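Where does the lunch go? Food waste at a residential college
Project report, Ereo House dining hall, Kukville
Submitted 28/08/2019

Background

We picked food waste because everyone in our tutorial group eats at Ereo House and complains about it. The kitchen does lunch and dinner. Lunch is the messy one, people come in between classes, grab too much, leave half. The kitchen had never weighed plate scraps, only what comes back in the trays.

Aim: find out how much gets scraped off plates at lunch, what kind of food it is, and whether smaller plates change anything.

Method

Scraps were weighed at 16 lunches. Half with the normal plates, half with the smaller ones that usually come out for dessert. Two buckets at the scraping bench, one for cooked food and one for salad and fruit. Bones and peel went in the ordinary bin and were not counted. Buckets weighed on the kitchen's floor scale after service, empty bucket weight taken off.

We also left a short survey on the tables. 70 came back filled in properly. A few more had only the first page done so we left those out.

Menus weren't the same in both halves. We asked for this but the kitchen orders from Moradi (the produce supplier) well ahead and couldnt swap things around for us.

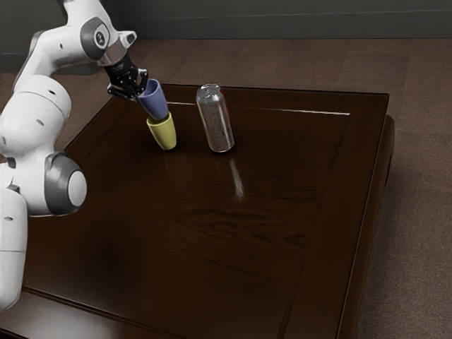

Source: computer render, Ovach image library. Used with permission.

Results

Cooked food was the heavier bucket at nearly every lunch. Mostly rice and pasta, then potato. Salad bucket was light by weight but looked full, lettuce takes up a lot of room. Fruit hardly showed up at all except when the pears were hard.

Small plates: less scraped overall. The drop was nearly all in the cooked bucket. Salad stayed much the same. More people went back for seconds, which slowed the queue, and the kitchen staff were not thrilled about that.

Survey answers. Most common reason for leaving food was "took too much", next was "didn't like it once I tasted it". Several people wrote that they fill the plate because they don't want to line up again. That matches what we saw at the servery. A lot of comments about the curry too, not useful for our question but passed on to the kitchen.

Problems

Two lunches had to be done again. One time the buckets got emptied before weighing, the other time someone tipped soup in the salad bucket and we couldn't seperate it.

The floor scale is meant for sacks and isn't very sensitive, so small differences between lunches shouldn't be trusted. And people could see us standing by the bench. Some of them probably finished their food because of it.

Menu is the big one. Pasta bake came up more often in the normal plate half and pasta bake makes a lot of scraps. So part of the difference might be the plates and part might be the bake. We can't split those with the data we have.

Recommendations

Keep the smaller plates at lunch, at least until the end of semester, and weigh again with a matched menu. Put a tasting spoon out next to anything new. Open the second servery line when it's busy so seconds don't mean a long wait.

If another group takes this over, start in January when the summer program is on, the hall is quieter and the menu repeats. Label the buckets on the lid and the side, and get a better scale. Raw weights are in the appendix, survey form after that.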